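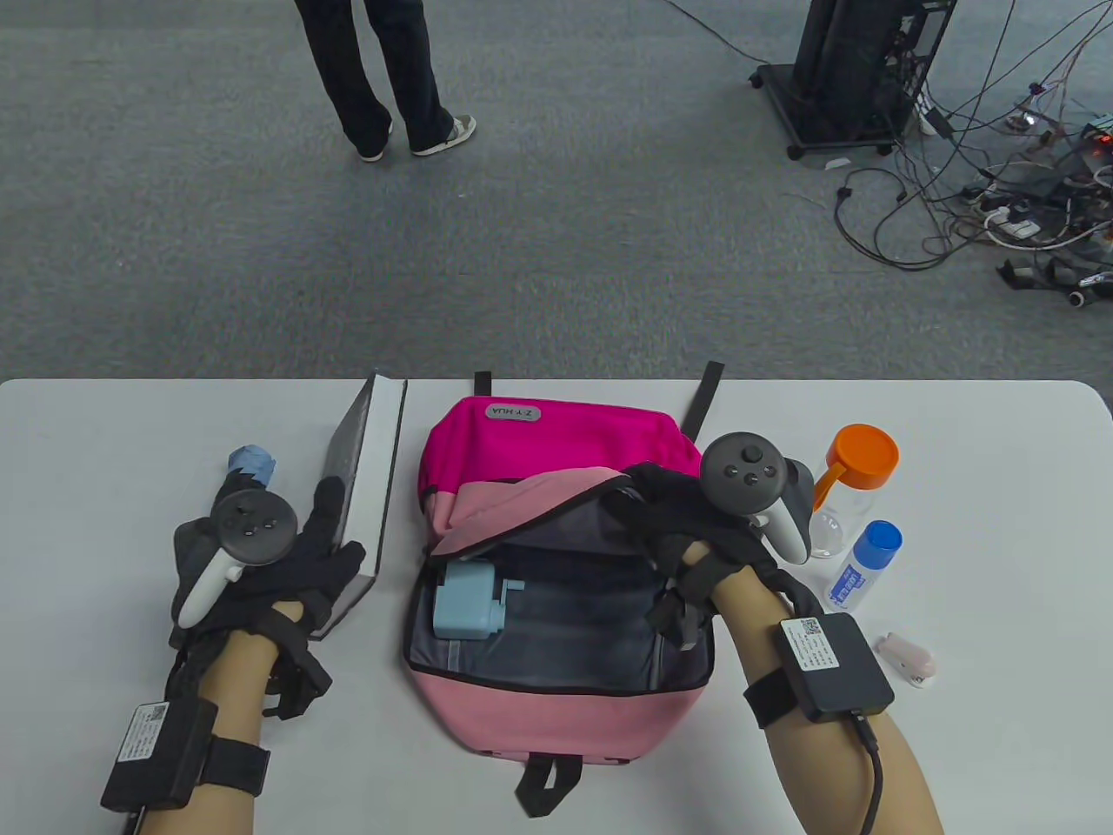 Marcelino Quintana hält die neue Packliste von Riltar für das Beste, was Tagesausflüglern seit Jahren passiert ist. Ich bin da weniger sicher. 46 Posten für einen Spaziergang nach Trorkeck, darunter Ersatzschnürsenkel – wer schleppt das den Berg hinauf?
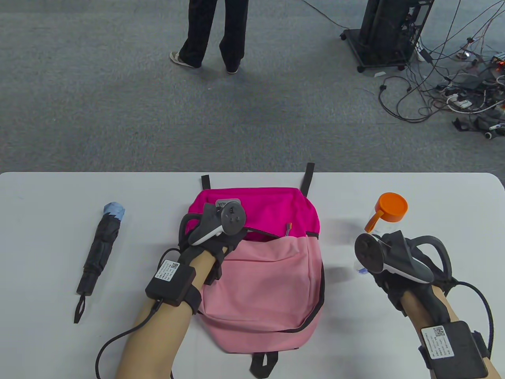
Mir reichen Wasser, Regenschutz und ein Brot. Dass die App auch im August zu Handschuhen rät, macht mich eher misstrauisch, und die Gewichtsangaben stammen vom Anbieter selbst.
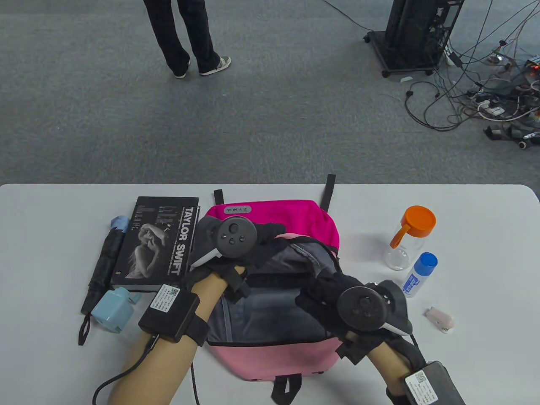

Kostet die Liste etwas? Die ersten 2 Monate sind frei, danach zahlt man 8 Euro im Monat. Ich bleibe vorerst beim Zettel am Kühlschrank.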